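Storing opened packs of tissues and wet wipes so they don't dry out or get crushed

Posted by Colette Rey in Home & Storage, 2 replies

We buy soft pack tissues and wet wipes in bulk and I'm running out of places to keep them. The opened wipes dry out before we finish them, and the tissue packs get squashed at the bottom of the closet.
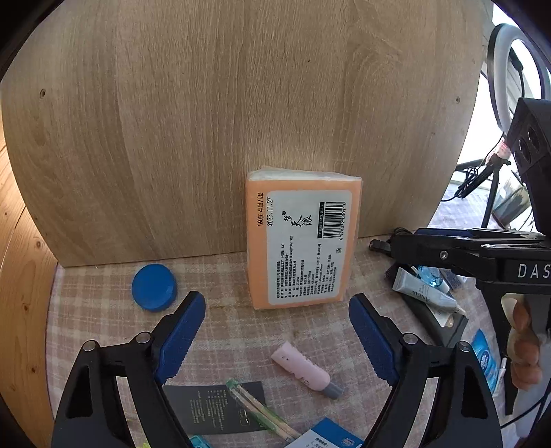
The apartment is small and the bathroom has no window, so I'd like to keep everything in the living room. Is one big open box okay, or do I need lids? I paid $42 for a set of drawers from Wirkico last January and they already stick.

Rosângela Rangel

An open box is fine for tissues and anything still sealed. Opened wipes are the problem. Press the flap down hard, squeeze the air out first, and store the pack upside down so the liquid settles toward the top sheets. If the sticky part has given up, put the whole pack in a zip bag.
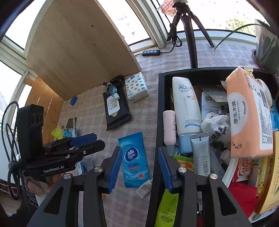 Keep them away from a sunny window too. Heat dries them faster than anything. I only leave 2 packs open at a time — one in the kitchen, one by the door — and write the month I opened them on the back in marker.

Tissues do better standing on end in a row, with the heavy stuff in a separate bin.
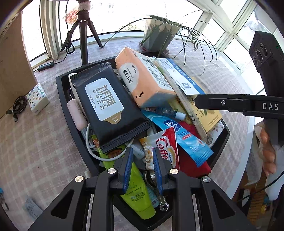 Single wipes from restaurants go in my purse or car and get used first. They don't last once the wrapper gets creased.

Badside1011

just get a lidded bin, mine was 3 bucks at a yard sale on Saturday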